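Lekden球会开放日走访：看台、更衣室和一个没人踢的左后卫

发表于 02/10/2022　栏目：客场游记

去Lekden的火车在山谷里停了一阵，广播里说前方信号需要确认。车厢里没有人抱怨，坐我对面的老先生把报纸翻到体育版，开始读第二遍。我瞄了一眼，整版都是大球会的转会余波，谁的租借合同带买断条款，谁的经纪人在哪家酒店吃了饭。Lekden在右下角，和一则轮胎广告挤在一起，内容是开放日的时间和地点，地点还印错了一个字母。

我跟Lekden没有什么渊源。前年为了看另外一支球队的客场，我在这座球场的客队看台淋过一场雨，记住了那里的热汤和漏水的顶棚。汤很好，顶棚不行。后来看到他们办开放日，公告上写着“全面参观俱乐部运作”，我就有点好奇，一家在这个级别的联赛里常年排在中游偏下的球会，它的运作究竟有多少可以全面参观。

从车站走到球场要穿过一条卖瓷砖的街。Charpentier球场就在街尾，名字来自一家早已不赞助他们的公司。据门口的牌子说，合同结束以后球会征集过新名字，收到的建议里最受欢迎的那个不适合印在球票上，于是大家继续叫它Charpentier。原来的字母还挂在主看台外墙上，其中那个h比别的字母新一点，颜色偏白，远看像补过的牙。

开放日门票2欧元，凭票可以在食品摊抵掉同样的金额，等于白送。但球会坚持要卖票，售票口还坚持只收现金。我前面的一家人没有带现金，售票员让他们先进去，出来再说。我猜这笔钱后来没有人再提。

进门先领一条挂绳，上面有一张卡片，写着“来宾”。卡片背面是上赛季的赛程，划掉了一半。导览按颜色分组，我分到蓝组。蓝组和绿组的贴纸放在背光处几乎是同一种颜色，所以整个上午都有绿组的人跟着我们走，也有蓝组的人消失在绿组里。导览员是球会票务处的年轻人，声音很好，词背得也熟，只是每讲完一段都要低头看一眼手里的卡纸，确认下一句确实是下一句。

第一站是主看台。公告里说今年夏天翻新过，翻新的部分是栏杆。栏杆刷成了球会的红色，刷得很厚，摸上去有点弹性。座椅没有换，老椅子的好处是坐下去就知道自己在哪里，每一把都有自己的脾气，我坐的那把向左偏，坐久了会对左路的进攻产生格外的兴趣。从那里看出去，草皮比我想的要好，中圈附近颜色略深，靠近角旗的地方有一块黄，导览员说那是夏天办演唱会时搭过舞台的位置。有人问是谁的演唱会，他看了看卡纸，卡纸上没有。

接着他讲了一段看台历史。北看台最早是一道土坡，后来铺了水泥台阶，再后来装了座椅，再后来座椅又拆掉一部分，恢复成站席，据说是球迷要求的。也就是说，几十年间工程队来了好几趟，最后大家又站着看球了。北看台的站席能容纳1,000人，导览员说到这个数字时特别骄傲，我们也就跟着抬头看了一会儿。上面坐着一位吃三明治的保安，他以为我们在看他，向我们挥了挥手。
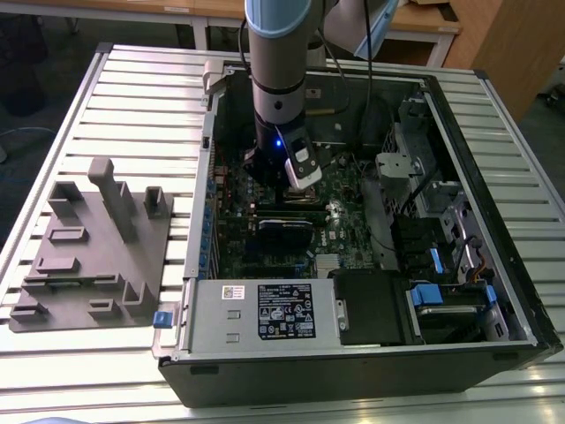 从看台下来要走一段很陡的楼梯，出口正对球员通道。球员通道是所有球场参观的保留节目，流程也都一样：请大家排成两队，请大家想象外面坐满了人，然后音响里放入场曲。Lekden的入场曲是一段铜管乐，音响的左声道坏了，排在左边那一队走得明显没有气势。我在右边。走出通道的一刻，说老实话，胳膊上还是起了一层鸡皮疙瘩，这种事跟联赛级别没有关系。走在我前面的小男孩跨过边线时认真地用手摸了一下草，又在胸前比划了一下，随后被他母亲一把拽回来，草皮不让踩。

不让踩草皮这件事，全程强调了很多遍，用了牌子、绳子和扩音器。草皮管理员本人站在中线附近，手背在身后，眼神像边检。后来我看见他自己走进去，弯腰把一小块翻起来的草按回原处，踩了两脚，又退出来，整个动作比我们看到的其他任何环节都更像职业体育。

更衣室比电视上的小。凡是参观过球场的人都会说这句话，我也说一遍。主队更衣室有红色的柜子和一张按摩床，墙上贴着一句励志标语，标语很长，贴到墙角不得不拐弯，最后几个字在另一面墙上。如果你坐在门边那个位置，只能读到后半句，意思正好相反。导览员说教练组知道这个问题，门边的位置现在留给替补门将，他入队时间长，全句早就背下来了。

客队更衣室则刷成一种很难形容的淡粉色。导览员暗示这是心理战，说有研究表明这个颜色会使人放松斗志。组里有位穿老球衣的大叔当场反驳，说上赛季主场成绩他是从头看到尾的，客队在这间屋子里休息得非常好，出来以后精神焕发。导览员低头看卡纸。大叔又补了一句：要不把我们自己的也刷了。

战术室在走廊另一头，门口要求关掉闪光灯。里面有一块白板，上面留着磁铁和箭头，我们都凑过去看，以为撞见了什么机密。箭头从后场出发，绕过中圈，到了右路，又折回后场。站在旁边的人小声说，这个打法他认识，每个周末都能看到。白板一角写着“第二落点”，下面画了双线。看得出来这个词在这间屋子里被反复说过，写字的人手劲越来越大。

在这里我们还看了一段录像，是上赛季的集锦。集锦剪得很诚实，没有靠慢镜头凑时间，所以很短。其中一个进球是对方后卫打进的，镜头之后迅速切到我方球员庆祝。放完之后灯亮得慢了一点，黑暗里有人鼓掌，掌声先犹豫，随后大家都跟上了。

然后是问答环节，由球会的体育部门出面。这是我来之前最期待的一段，夏天他们动作不少，走的人比来的人多。台上摆着桌子、矿泉水和赞助商的背板，赞助商是本地一家叫Brakum的门窗公司，背板上它的标志比队徽略大。回答问题的工作人员很有风度，每个问题都先感谢提问的人，再感谢Brakum，再说目前不便透露。

第一个问题是关于年轻球员的出场时间，答复是会给机会。第二个问题是什么时候给，答复是合适的时候。有个孩子问中午吃什么，答复非常具体，炖牛肉配土豆，素食者有茄子。全场第一次有人记笔记。 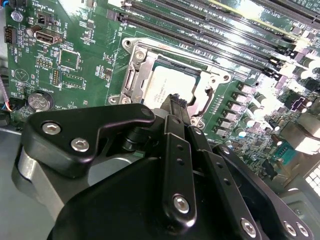
最后自然绕到了左后卫。事情的经过，常看这个级别联赛的读者大概知道：原来的主力左后卫夏初表示想留下来竞争，热身赛踢了两场，新教练看完以后在发布会上说需要另一种类型的边后卫，至于是哪一种，没有细说；之后这位球员被租去了Pliledano，合同到赛季末，带一个谁都不相信会执行的买断条款。按计划走一个来一个，结果走的走了，来的那个体检完又回去了，注册期就此关闭。于是现在的首发名单上，后防线左侧的样子，很像一个空着的插座，周围该有的都有了，就等着有东西放进去。台上的答复是球队有多种内部解决方案。穿老球衣的大叔站起来，请他随便说一种。他感谢了大叔，感谢了Brakum。

我替他们算过，内部解决方案确实存在。右脚的中卫可以去踢左后卫，已经踢了，接球要先转半圈，对手很喜欢。左边锋也可以回来，他本人在采访里表示乐意为球队做任何事，随后一场比赛被换下时直接走进了通道。青年队有个孩子据说不错，但据说这个词在Lekden的使用年限很长，前面那几个据说不错的，现在有的在开健身房，有的就在Pliledano，踢得还挺好。

Pliledano在山谷的另一头，坐区间车只要几站路。两家的恩怨，本地人能讲一下午，外地人听下来，感觉主要围绕着一座桥。球会商店里有一款围巾，正面是Lekden的队徽，背面是那座桥，没有任何文字，卖得最好。把自己的左后卫借给隔着一座桥的对手，在别处叫做资源调配，在这里，据我旁边的人说，叫做欠揍。合同里倒是写明他不能出战母队，这多少是个安慰。可两队交手是在12月，天那么冷，他坐在看台上裹着毯子看自己原来的位置空着，想一想，也说不清谁更难受。

问答结束后有抽奖。奖品是一件全队签名的球衣，球衣背后的号码是三号。主持人把它举起来，下面有一阵很轻的笑声，像风从看台底下过去。中奖的是一位从Pliledano来串亲戚的女士，她上台领奖时表现得十分得体，也没有把球衣穿上。

中午在球场外的空地吃饭。炖牛肉名不虚传，土豆略硬。热汤还是从前那种热汤，装在纸杯里，杯壁太薄，所有人都用袖子垫着手喝，远看像一群人在捧着什么圣物。食品摊排队的时间加起来要比战术室长，不过队伍里的谈话质量也更高。我前面的人在讲球会去年的财务，后面的人在讲前面那个人的离婚。门票可抵餐费的政策执行得很宽松，有人掏出前年的开放日门票，也给抵了。

下午是公开训练，在球场后面的训练场，走过去要经过停车场。球员的车停在靠里的一排，大多是普通的车，有几辆后座还装着儿童座椅。我一直觉得，看一家球会处在什么位置，停车场比奖杯陈列室准。说到奖杯陈列室，它在主看台入口左侧，是一个玻璃柜，里面有地区杯的奖杯、一只签名足球，以及一盆植物。植物长势很好，叶子已经挡住了奖杯上的年份。

训练场边的围栏有一段可以靠着，常来的人都知道是哪一段，早早占好了。训练内容照例是抢圈、传接、小场地对抗。公开训练的强度，看过的人心里都有数，大家是来让人看的，也是来别受伤的。可小场地对抗踢到后面，替补组突然认真起来，铲了一脚，主力组不高兴了，回了一脚，助理教练吹哨，围栏边的人全都直起了腰。那几分钟是全天最好看的足球。教练随后宣布改练射门。

射门练习里，球一次次飞过球门后面的网，落进瓷砖店的后院。瓷砖店老板显然有经验，院子角落放着一个大筐，过一会儿就有人从围墙那边把球扔回来，扔得比射得准。围栏边有个老球迷给每一脚打分，满分是100，我听了许久，没有听到及格的。轮到青年队那个据说不错的孩子，他用左脚推了一个远角，球贴着门柱进去，老球迷沉默了片刻，给了个偏低的分，理由是动作太像以前某人，他不想再伤一次心。

我特意留意了那孩子。对抗时他站左后卫，位置偏高，压上很勇敢，回来的时候也很勇敢，就是回得稍晚。传中的脚法确实干净。主教练全程站在另一侧，面向右路，双手插兜。我不想过度解读一个人的站位，他也许只是嫌太阳晃眼。

训练之后球员沿围栏签名，比我见过的多数球会都耐心。孩子们拿来签的东西五花八门，有球衣、书包、石膏，还有一只鞋，只有一只。右脚中卫——也就是现在的左后卫——签得最久，有人叫他名字，他从左边转过来，先转了半圈。我发誓我是看见了的，但也承认当时心里已经有了成见。

球会商店是最后一站，所有参观的最后一站都是商店，出口设计得别无选择。本赛季主场球衣挂在正中，胸前是Brakum的标志，印刷质量相当高，比队徽耐洗，店员是这么介绍的，语气很自豪。上赛季的球衣半价，印着已离队球员名字的再半价。角落的架子上，那位左后卫的名字还有好几件，尺码齐全。一位老太太拿起一件在身上比了比，店员提醒她这个球员已经租出去了，她说知道，她孙子也在外地上班，名字又没改。她照样付了钱。我排在她后面，本来只想买张明信片，结果买了那条有桥的围巾。

出来时下午已经过半，开放日的横幅有一头松了，在风里啪啪地响。草皮管理员一个人在场内，把我们入场时没有踩过的地方又检查了一遍。
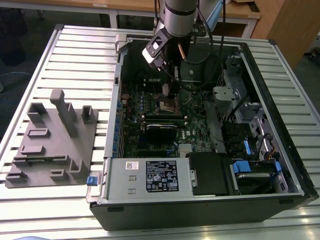 实用信息

交通：从Lekden车站步行即到，沿瓷砖街一直走，看见颜色不一样的那个h就到了。公交车也有，停靠站叫“球场”，但离球场较远，离墓园较近，本地人觉得这没有什么好笑的。自驾的话，比赛日停车场只对持证者开放，开放日理论上对所有人开放，实际上被食品摊占掉了一大块。回程末班区间车走得早，晚场比赛若有补时，请自行取舍。我上次就是取舍错了，在站台上听完了绝杀。

门票：开放日2欧元，现金。平日的球场参观需要邮件预约，回复速度取决于球队近期的成绩，赢球之后通常当天就回。常规比赛日建议买北看台站席，气氛最好，雨天也相对干，主看台的顶棚在靠近客队那一侧仍然漏水，翻新没有翻到那里。带老人和孩子的还是坐主看台，避开向左偏的那几排。

吃喝：热汤必喝。炖牛肉只在开放日有，平时是香肠，香肠我没有意见，也没有好评。球场对面有一家酒吧，墙上挂着两队德比的老照片，Lekden输的那些挂得高，需要仰头。老板不接待穿Pliledano球衣的客人，不过会从侧窗给他们递啤酒，价钱一样。

导览语言：只有本地语言，卡纸有英文版，但英文版是另一个人背的，当天请假。如果蓝组和绿组分不清，跟着人多的那边走，路线差别很小，绿组多看一间洗衣房，蓝组多听一段看台史。我后来跟绿组的人交换过情报，他们对洗衣房评价很高，说里面热气腾腾，机器上贴着球员号码，三号那一格放着洗衣粉。

读者留言里以前有人问，这种级别的球会值不值得专程跑一趟。我的看法是看你图什么。图奖杯，玻璃柜里主要是植物；图战术，白板已经说过了。若是像我一样，喜欢看一家球会怎么在钱不够、人不齐、字母掉了一个的情况下照常把周末过完，那么Charpentier球场这一天的安排相当充实，厕所也干净。扣分项是音响和纸杯，还有导览中途那次走失，绿组有对夫妇跟着我们进了战术室，出来以后再没见着，希望他们找到了洗衣房。

12月那场对Pliledano，我已经把日子圈上了，打算买北看台。到时候左后卫踢的是谁，教练未必知道，我当然更不知道。那孩子如果能上，我会在这里补一段。如果还是右脚中卫，各位把上面转半圈那一句再读一遍就行。

补记：围巾回家以后洗过一次，桥掉了点颜色，队徽没事。另外，文章开头说报纸把地点印错了一个字母，有读者来信指出，我在初稿里抄的时候又抄错了另一个，现已改正。报纸那边的还没有。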